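**Do ripening bags work? A report on a claim made at Londeo Market**

Tariq Mughal
Nov 29, 2020

## Why I picked this

A stall at Londeo Market sells a paper bag, the Chettiar bag, that is supposed to ripen fruit "in half the time." It costs 2 dollars. A plain lunch bag costs a few cents, and my grandmother has been using those her whole life without a label telling her how fast they are. I wanted to know if the expensive one does anything the cheap one doesn't, and also if bags do much at all. I went in doubting it, and I should say so up front, since people who start a project already sure of the answer tend to find it.

The idea behind the bag is ethylene. Bananas, apples, pears and tomatoes give off this gas as they ripen, and the gas pushes them (and the fruit next to them) to ripen more. Trap the gas and things should speed up. That part is in every textbook I looked at and I have no quarrel with it. My quarrel is with "half the time." Half of what? Kept at what temperature? Starting how green?

## What I did

I used 60 bananas bought in one trip, all from the same delivery, and split them into three groups of 20. One group sat open on a shelf, one went in plain lunch bags, and one went in Chettiar bags, with a single banana in each bag. All three groups stayed in our back hallway in Flakorthorpe, which has no window and no heater. Each evening I took every banana out and gave it a color grade using the Ninier chart our teacher handed out, which goes from full green to yellow with brown spots.

I stopped when a banana reached full yellow with no green at the stem. I wrote down the day and moved on.
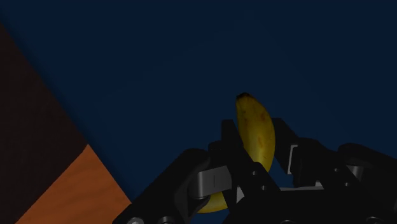 *Flakorthorpe Student Science Reports, p. 20*

Grading color is harder than it sounds. Peel color shifts with the light, and a fruit that looks yellow on one side can still be greenish on the other. I asked my sister to grade one group without telling her which it was, and she disagreed with me on several of them by a full step. The chart has no rule for that. It assumes a banana is all one color.

## What I found

Both bagged groups got to full yellow before the open group. The gap was real but small, nowhere near half the time. If I had to sell it honestly I would write "a bit faster" on the bag, and I doubt anyone would pay extra for that.

Between the lunch bags and the Chettiar bags I could not find a difference I would defend. The Chettiar group finished slightly ahead, but that was the group I graded last each night, when I was tired and probably generous. My sister's grades put the lunch bags ahead. I don't trust either of us enough to pick a winner.

## What the seller says

The flyer at the stall says the bag was "tested on 1,293 pieces of fruit." It does not say which fruit, who tested it, or what it was tested against. I wrote to the address on the flyer in April, when I first had the idea for this project, and never got an answer. A big number with nothing around it is hard to argue with, and I suspect that is why it is there. If all those pieces were compared with fruit kept in a refrigerator, the bag would look great, and so would a shoebox.

## Problems with my own test

- The hallway got colder in the second week. I have no thermometer log, only my memory of wearing a coat.
- Opening every bag each evening let the gas out. A person at home might leave the bag shut, and could get a better result than I did.
- Color is not the same thing as ripeness. I did not measure sugar or softness, and I only ate the ones my family left me.
- I knew which bag was which. My sister's blind grading covered one group on one night at a time, and she missed two nights.

The second problem bothers me the most. It could mean I was unfair to both kinds of bag, and a repeat should use extra bananas so that some bags can stay closed until the last day.

## Where that leaves the claim

I would not call the Chettiar bag a fake. It is a paper bag, and paper bags seem to help a little. "Half the time" has no support in my results, and the flyer gives no way to check it. I gave the unused ones to my grandmother, who keeps onions in them.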